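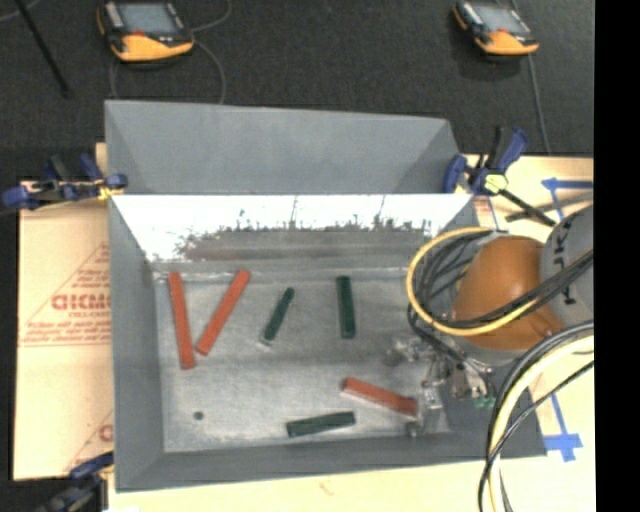
## 4. Sorting your first load of blocks

Now for the fun part! With the Distholm bin set up on a flat work surface, you're ready to sort by colour.

1. Tip the starter blocks (bag 2806) into the metal bin. Let them land any old way. A good jumble makes a better game.
2. Pick a colour to start with. Red is easy to spot against the grey floor, and dark green takes a bit more looking.
3. Lift out one block at a time and lay it in the matching Plinditz tray.
4. When the bin is clear, tip everything back in and try the other colour first.

**Note:** Blocks lying close to a wall can be fiddly. Slide them toward the middle before you pick them up.

**Note:** The bin floor will scuff and scratch with use, and it sorts just as well that way. Wipe it with a dry cloth, never steel wool.

**Caution:** Check the rim for burrs before each session. If you find a sharp spot, stop and order edge trim, part 433.

Once you've got the hang of two colours, add the blue and yellow blocks (bag 3049) and go again! See section 5 for sorting by length.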